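How Rooms Talk Back: Notes on Sound Indoors
Week 6 handout, Granbridge evening course
Tutor: Tegan Mudgway

Last week we clapped our hands in the stairwell and half of you jumped! This week we find out why it rang like that, and why the same clap in the cloakroom gave us a dull little pat and no more.

Sound leaves your hands in every direction. Some of it goes straight to your ears. The rest hits a wall, the floor or the ceiling, bounces, hits something else, bounces again, and loses a bit of strength each time. What you hear as "the sound of the room" is all those bounces arriving one after another, so close together that your brain blends them into a tail. We call that tail reverberation.

Hard and smooth against soft and deep

Hard surfaces (plaster, stone, glazed tile, glass) send nearly everything back. Thick curtains, carpet and coats swallow a good share of it, mostly the high notes. Low notes are stubborn and will go straight through a curtain as if it weren't there. Keep that in mind, it comes up again in the Otness example.
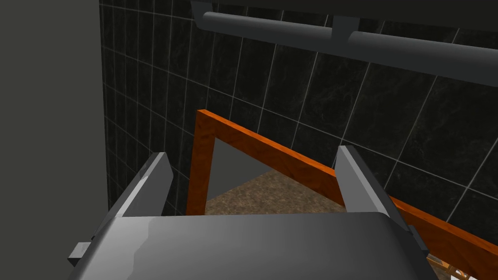

Echo or reverberation?

People mix these up all the time. An echo is a separate copy of the sound. You say "hello" and you hear "hello" again, with a gap. For that the reflecting wall has to be a good way off. In an ordinary room the bounces come back far too soon to stand apart, so you get the tail and no echo. The old market hall at Skoltthorpe does both, which is why I love taking people there: stand by the doors and you get a tail, walk to the middle and the far end answers you.

Why singing in the bathroom feels so good

Small room, tiles, very little soft stuff. The bounces come back fast and strong, your voice sounds fuller, and wobbles in pitch get smoothed over. There is more to it, though. Every small room favours certain low notes, the ones whose wavelength fits neatly between two walls. Hum slowly upwards from your lowest note and at some point the whole room seems to join in. Try it tonight! Write down roughly where in your voice it happened.

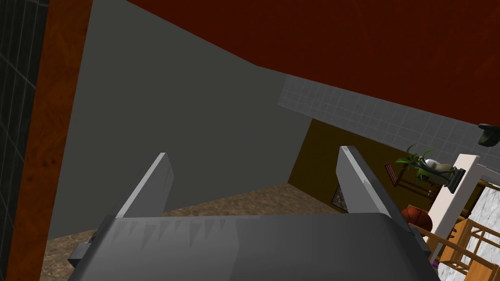
The Otness chapel

Heather Pirihi sang there for years and has kindly lent us her recordings. The chapel seats 200. With 100 people in it the choir sounds clear and close; empty, at rehearsal, the words turn to soup. People in winter coats are superb absorbers. Listen to track 7 twice, once for the consonants and once for the organ pedals. The pedals hardly change between the full chapel and the empty one. Why?

For Friday

Read the Lowther chapter up to the section on concert halls.
Do the humming test in two different rooms.
Bring a balloon if you have one. We are going back to the stairwell.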